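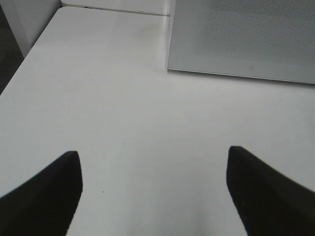

5 min read

The Plavdale Shared Workshop opened its arm bench to members in August, under a set of rules that ran to 29 pages. Rule 9 stated that any member building a machine capable of moving on its own was required to keep a written log, and that the log was to be kept in complete sentences. Torben Kettler, who had drafted the rule, considered it the best in the book.

The first member to whom it applied was Yeison Urrego. He had rented the bench for the construction of a two-fingered arm, to be known for administrative purposes as the Figueroa, after the street on which he had grown up. His application gave the purpose of the machine as "setting the table." The form provided a box for further detail. He had left it blank.

The log for the opening weeks was satisfactory. The member reported that the shoulder had been bolted down and that the elbow had been bolted down and then taken up again. He reported a disagreement with a motor ordered from Wirnov, and the arrival of its replacement. He reported that the fingers opened. Some days later he reported that they closed.

Mr. Kettler read each entry on the evening it was made and initialed it in the margin. Where a sentence lacked a verb, he supplied one.

The difficulty arose over the matter of the spoon. The member had brought a spoon from home, and by his own account the arm had been asked to pick it up and put it down again on 34 occasions. The log recorded the attempts in a single line: "Spoon, no." Mr. Kettler returned the page with a note directing the member to Rule 9.

The revised entry was submitted the following morning. It read as follows.

"The arm was asked to lift the spoon. The arm lowered itself to the table and closed its fingers beside the spoon. I moved the spoon to where the fingers had closed. The arm then closed its fingers where the spoon had been before. My mother set the table for seven people every night and did not look at her hands. I have tried to write down how she did it and I find that I do not know, and I was in the room."

Mr. Kettler read the entry twice. There was no provision in the rules for the last two sentences, which were complete. He initialed the page.

He did not go home at the usual hour. At twenty minutes past eight he went down to the bench, where the member was seated on an upturned crate with the controller across his knees, and inquired whether the wrist had been leveled. It had not. Mr. Kettler had spent his working life with a firm in Brestbridge that made sorting equipment for the post office – a fact he had never entered on any form – and he took off his jacket and asked for the small wrench.

The log for that evening is in two hands. It states that the wrist was found to be low on the left side and was corrected. It states that the spoon was lifted at ten minutes to eleven, carried the length of the bench, and set down facing the wrong way.

Beneath this, in the second hand, is written: "She would have turned it around. Tomorrow, the fork."

The entry is initialed by both parties.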